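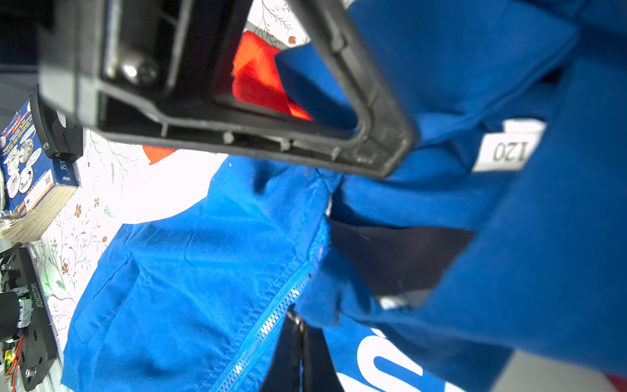 Blue on blue: the 120 label, the fleecy layers and a plastic zip.

WADORA KIDS' OUTERWEAR CHECK
Lot 1424, hooded jacket, blue/red/white
Date checked: 11 Jun 2025
Checked by: me, second look by Delia Nedelcu
Result: PASS with two comments (see zip and hood)

Same sheet as always, so tick, cross or n/a, and please write something in the comments even if it's only "fine". I get a lot of ticks with nothing beside them and then a parent rings and I've got no clue what anyone looked at.

1. Size label present and readable — YES
Small white one, says 120. That's centimetres of height, for anyone new, and it has nothing to do with age. I write the number on the swing tag as well as leaving the label in. If a label scratches the neck I still don't cut it out, the family can do that at home if they like.

2. Care label present — NO
Couldn't find one in the side seam or the back of the neck. Doesn't fail the jacket, but it goes on the tag as "cold wash, hang dry" to be on the safe side. Rosângela Fontes would like us to fail anything with no care label and we've agreed to disagree until December, when the winter stuff gets redone anyway.

3. Main zip runs full length, both directions — YES, with comment
It's a plastic tooth zip and I ran it up and down 18 times (I know the sheet says ten, I was on the phone). Didn't jump a tooth. A bit stiff near the bottom for the first few goes, so I rubbed a candle stub on it. Re-check before it goes out to a family, and if it's gone stiff again do the candle again!

4. Zip pull — YES
Tug it straight out, then sideways, then twist. You're looking for a pull that opens up at the join, which is the one that ends up in somebody's mouth. Rings get an extra look because little fingers like going through them. My pinky wouldn't go past the nail, so I'm happy with it.

5. Zip guard at chin — N/A
Leave this blank for fleece tops. Delia ticks it on everything.

6. Hood: no cords, no toggles, no loops — YES, with comment

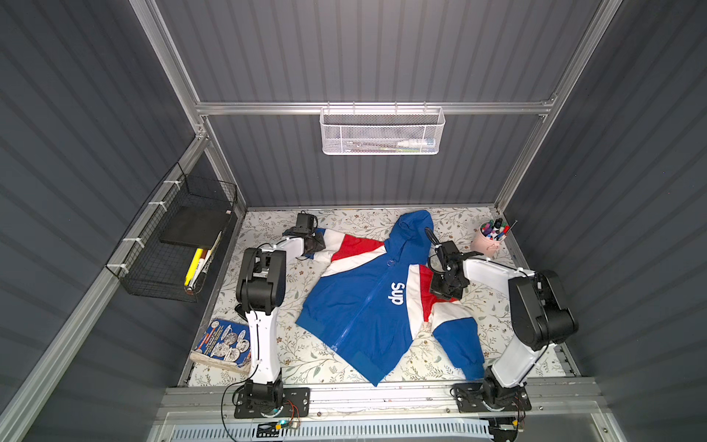

No cord in the hood on this one. I still go the whole way round the edge with finger and thumb, slowly, since a cord end can slip back into the channel and you won't find it by looking. If there's ever one in there, pull it right out, don't knot it, don't trim it, don't tuck it back. We had a Bridamia raincoat last year with half a cord left in and I only found it because I sneezed and grabbed the wrong bit.

My comment is about the stitching where the hood joins the neck. It's sound, but I'd have liked it tighter at the left side. I've put four stitches in by hand with blue thread. Have a pull at it next time round.

7. Panels and seams — YES
Give the joined-up jackets more time than the plain ones. Every place where the red meets the white meets the blue is another seam that can pop, and on this jacket they go on a slant across the shoulders and down the sleeves, so follow each one along its own line. Lay the jacket out flat with the sleeves away from the body. If you do it bunched up on your knee you'll miss the underarm every single time — ask me how I know.

8. Printed lettering — YES
Scratch test with a fingernail on the edge of a letter. If it flakes, it fails for anyone under three and gets a note for everyone else. Did the "Sup" on the chest first and then the bigger white print. Nothing came off under my nail.

9. Pockets — YES
Turn out whatever turns out. For the rest, get your hand right down into the corners. Pins, lollies, batteries, hair clips. (Batteries go in the tin by the door, please, NOT the bin.) Chest pocket seam is straight and double stitched, no gaps I could get a nail into.

10. Cuffs — YES
Stretch and let go. Came back nicely.

11. Smell, damp, mould — YES
Fine. Smells of somebody's laundry powder.

12. Reflective strip — NO
Not a fail either, but tell the family if the kid walks to school in the dark. We've got clip-on ones in the Maduvus box, and there were almost 47 left when I last had the lid off.

Still to do
— Delia to re-check the hood stitching and initial it.
— Someone please buy another candle, the stub's about had it.
— Hang with the other 120s once initialled, zip done up to the top so the hood doesn't drag it off the hanger.
— The Dumitrescu snow pants that were in the same bag have their own sheet. They failed on the braces clip and they're on my desk until I can get a new one.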